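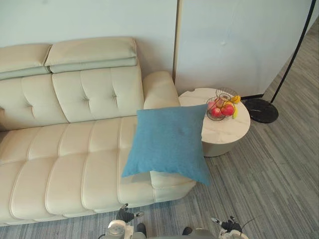
I have been thinking a lot lately about the lost habit of dropping by. When I was growing up, people just came over. My mother's friend Liesbeth Prins would knock twice, let herself in, and be halfway through a story before anyone had put the kettle on. She might stay 10 minutes or she might stay through supper (more than once she stayed through breakfast), and I don't remember anybody minding a bit.

These days we make plans. We send a message, then another message, and we settle on an evening 6 weeks off, and by the time it rolls around somebody has a cold. I do this too, so please don't think I'm scolding! I love my friends dearly and I still feel a small flutter of panic when the doorbell rings and I'm not expecting a package.

I think a lot of it comes down to the state of the house. We have gotten it into our heads that company deserves a clean kitchen and a decent cheese, and so we put off the company until we can manage both. But when I look back on the visits I treasured most, there was laundry on the chair and somebody was eating toast over the sink.

So last December I told my neighbor Ilze that she was welcome any afternoon after 2, no warning needed, and that I would not be tidying up for her. She laughed, and then she came, and she brought her mending. We talked for a while and then we didn't, and she sewed on a button while I paid the gas bill. I can't remember when I last enjoyed an afternoon so much, and I've since made the same offer to the couple upstairs.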